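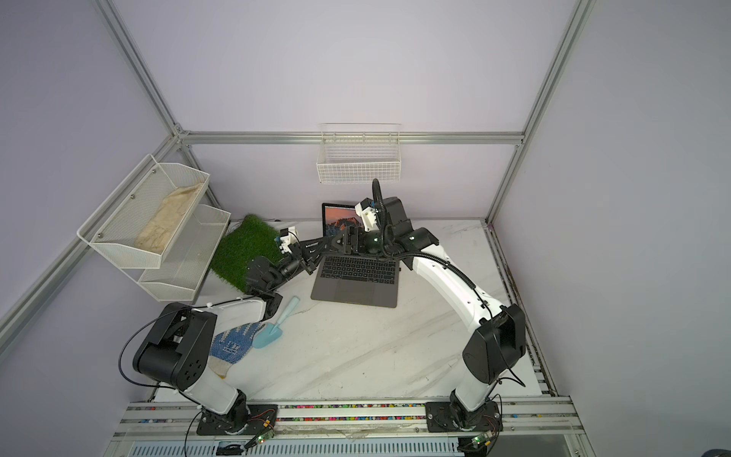
Prirberg wire mesh basket rack, two-tier, wall mounted

White | Indoor use | Sold singly

The Prirberg rack puts two open baskets on the wall, one above the other, and keeps small things off the bench. It suits a laundry, garage, potting corner or home office where the work surface is already spoken for. Gloves, cloth bags, hand trowels, seed packets and chargers all fit, and the mesh lets you see what is in each tier without taking it down.

Details
Colour: white
Tiers: 2
Material: powder-coated steel wire
Wall fixings: 6 screws and plugs, supplied
Assembly: upper and lower baskets clip to the side rails, no tools needed
Cleaning: wipe with a damp cloth, dry before refilling

Fitting
Mark the holes with the paper template in the box. Fix the top rail first, check it with a level, then fix the bottom rail. The supplied plugs are for masonry. For plasterboard, screw into a stud or buy hollow-wall anchors separately. Leave enough room above the bench to open a laptop fully underneath.

Goes with
Prirberg single wire basket, white. Can be hung on the adjoining wall.
Fastum grip gloves, dotted palm.
Hijazi plastic hand trowel, light blue.
Jadard artificial turf square, green. Handy under pots and muddy tools.

Price and delivery
$98 including GST. Metro orders leave the warehouse in 2 business days. Regional orders may take longer. Pick-up is free from the trade counter; bring your order number.

Returns
Unused racks can be returned in the original carton with all fixings. Racks that have been drilled or mounted are covered for manufacturing faults only.

Product questions: ask for Thoa Bùi or Hafiz Osman at the trade counter.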